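Section 7. Setting up the shared cloakroom

Read this section before you buy anything. The Koten rail kit is sold as a full answer to wet coats, lost scarves and crowded doorways. It is a rail, two brackets and a bag of fixings. Most of what makes a cloakroom work is decided before the kit comes out of its box.

7.1 Choosing the wall

1. Pick a wall that people pass on the way in. The leaflet says any wall will do. We have seen rails put up behind a filing room door and they stayed bare all winter.

2. Knock along the wall and mark the solid parts in pencil. Stud finders are allowed, but check what they tell you with a thin nail.

3. Leave 45 cm between the rail and the nearest heater. Grurnel, who make the brackets, ask for less. We would not.

CAUTION: Do not fix the rail to plasterboard alone, whatever the packet of plugs claims.

7.2 Fixing the rail

4. Hold the first bracket up and mark both holes. Drill, plug and screw it in, but leave the screws a half turn loose.

5. Rest the rail in the first bracket and use a spirit level to find the place for the second. The printed paper guide stretches if the room is damp, so treat it as a rough hint.

6. Tighten all the screws, then hang seven heavy coats at one end and leave them overnight. If the rail has dipped by morning, take it down and start again.
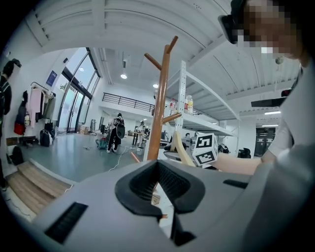
Pollock writes that the overnight test is overdone, that an hour with a full rucksack shows up any weak fixing, and that step 6 has put more people off than it has helped. The step stays in this edition. An hour may well be enough in a brick wall, and anyone who is sure of their brick can please themselves.

7.3 Hangers and stands

7. Throw out wire hangers. They bend, they tangle, and they leave points in the shoulders of anything knitted.

8. Use wooden hangers with a fixed crossbar for coats. The "non-slip" coated sort costs more and, in our view, does very little for a heavy coat.

9. If you use a stand as well as a rail, keep it for visitors and put it where it can't be knocked by the door.
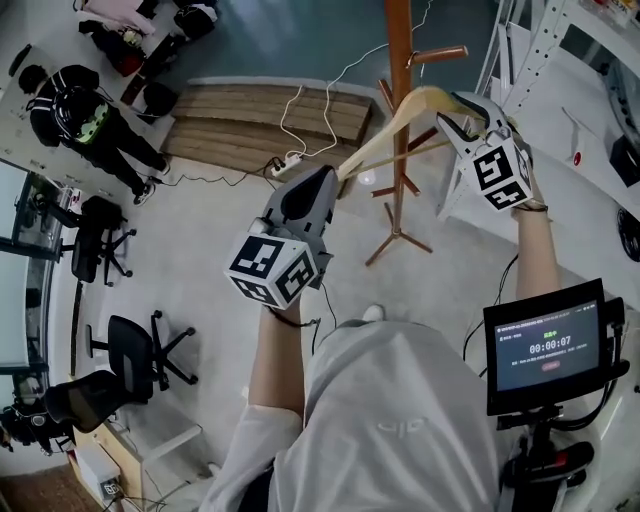

10. Hang coats with all the hooks facing the same way. It looks fussy, but a full rail can then be cleared quickly by one person.

NOTE: The maker's load figure assumes dry coats spread evenly along the rail. Coats in December are neither.

7.4 Labels and upkeep

11. Number the places only if you must. The Pedia label pack (order code 551) is neat enough, though the glue lets go near a heater and plain card tags last longer.

12. Check the bracket screws at the start of each winter. A quarter turn is normal. If a screw keeps turning, the plug has failed and needs replacing before the rail is used.

13. Wipe the rail with a damp cloth and dry it. Polish makes the hooks slide into a heap at the low end.

Spare brackets are sold in pairs only. Quote the number stamped on the back plate when ordering.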